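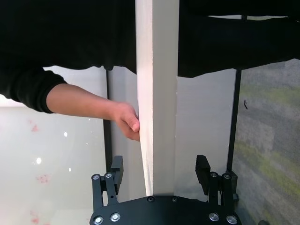
White cloth and a black sleeve.

Blog > Home Life > Moving

Two rooms down to one

9/9/19 – posted by the author

We gave up the second bedroom in July. The rent in Brolleston went up by 254 a month and the smaller place on the other side of the rail line was free, so we took it.

I had packed 40 boxes by the end. Nearly half were books and papers I had not opened since the last move. The rule I settled on was simple – if it was still taped from last time, it went to the thrift store without a second look.

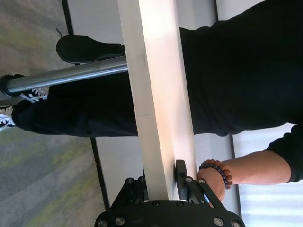 The van cost 200 for the day from Cerel, plus fuel. They wanted it back by six. I would book the early slot again, as the loading took longer than the drive and the stairs took longer than both.

The new kitchen has one drawer. We bought a shelf for the pans and keep the flour in the hall closet.
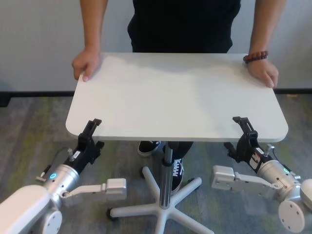

I still miss the second bedroom when it rains and the laundry has to dry somewhere. The heating bill should be lower. I will post the numbers after winter.

Recent posts
Bread in a small oven
Changing your address by mail
The Wieczorek bus route, end to end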